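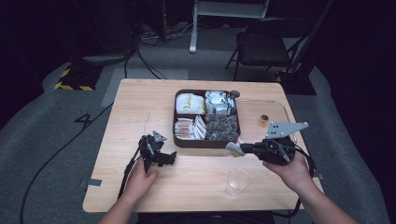
Fig. 2. Drinks tray with four compartments, clear tray at the right.

4. Filling the drinks tray

The Tellodico drinks tray is supplied empty. Please fill it before the first guests arrive, and check it again at 15:00.

4.1 Put the brown tray in the middle of the table. Leave free space on the right side for the clear tray.

4.2 Turn the tray so that the small round knob is at the upper right corner, seen from where you stand. All the positions below are given from this side.

4.3 Stand the white packets with the yellow labels in the upper left compartment. They should be close together, so that they do not fall over when one is taken out.

4.4 Put the silver foil packets in the upper right compartment. It is normal that the foil becomes a little crinkled.

4.5 Lay the stick packets in the lower left compartment and spread them like a fan. Do not tie them with a rubber band.

4.6 Fill the lower right compartment with the dark mesh tea bags. These can lie on top of each other. Do not press them down, as the mesh can tear.

Note: The four compartments are the same in every room at Skondinley. If you change the order in one room, please inform Pak-hei Tam, who keeps the list for refilling.

4.7 Lay the clear tray flat on the table, to the right of the brown one.

4.8 Set a clear cup near the front edge of the table. It is difficult to see against the pale wood, so move it first when you wipe the table.

CAUTION: Keep the kettle minimum 130 mm away from the brown tray. Steam makes the paper packets soft and the sticks will stick together.

CAUTION: Do not wash the brown tray in the dishwasher. Wipe it with a damp cloth and let it dry completely before you put the packets back.

4.9 Open packets must not go back in the tray. Throw them away, also when they are still half full.

Spare packets are kept in the Skadent cupboard, second shelf. For a new order, write to Pantelis Lambrakis before the end of June.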